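Narka 14 Laptop Stand and Dock

Sold by Watkins, our little online shop for laptop gear
Price: $191
In stock, ships from Fovthorpe

Hi, I'm Younes El Idrissi, and I write most of the pages on this site, usually with the thing I'm writing about sitting right under my hands.

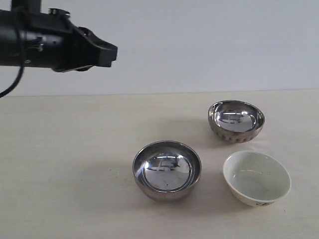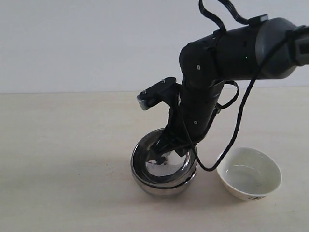

I've been using the Narka 14 as my daily dock since October, and it's the first one I haven't wanted to send back after a week. It's a folding stand with a dock built into the base, so your laptop sits up at eye level and one cable runs down to everything else. Mine is the matte black finish, the same sort of flat black as the arm over the tabletop in the first photo, and I like it a lot better than the shiny version they used to make (that one showed every fingerprint I own). There's a silver one too if black isn't your thing.

Let's talk ports, because I know that's what you scrolled down for. On the back you get two HDMI, one Ethernet, three full-size USB and the power input. On the left side there's a USB-C port that charges a phone at a decent speed, plus a headphone jack. The card reader is on the right and takes full-size SD and microSD. I do wish they'd put one of the full-size USB ports up front -- I'm forever reaching around the back with a thumb drive, trying it upside down, turning it over, and trying it upside down again.

I run two monitors off it, and they both wake up when the laptop does. My old Davusmont dock would wake one of them and leave the other sulking until I pulled the plug. If you have an older laptop, please check that its USB-C port can send video before you order! Lots of them only charge or move files, and then the HDMI ports on any dock like this won't do a thing for you. Send me your model number and I'll look it up.

The hinge is stiff, and I mean two-hands stiff for the first few days. Mine loosened up a bit and then stayed put, and I type on the laptop while it's raised without any bounce to speak of. It holds anything from a small 11-inch up to a 16-inch. A 17-inch will sit on it, but it hangs over both sides and I wouldn't trust it around a cat.

Heat was my other worry. The base does get warm with both screens going, though I can rest my palm on it all afternoon. There's no fan in it, so no noise either.

What's in the box: the stand, the power brick, a short USB-C cable and a strip of spare rubber feet. The cable is 31 inches long, fine if your laptop lives on the stand, too short if you like it off to one side. We carry a longer one, part number 479, and you can add it at checkout.

Weight is 502 grams without the brick. I've carried mine to my sister's place in a backpack and forgot it was in there.

Returns are easy. You've got a month, and the box can be open -- just put all the parts back in it, please, feet included. Orders placed before noon go out the same day, and Saturday orders go out with the next pickup. Questions go to the contact form at the bottom of the page, and it's usually me who answers.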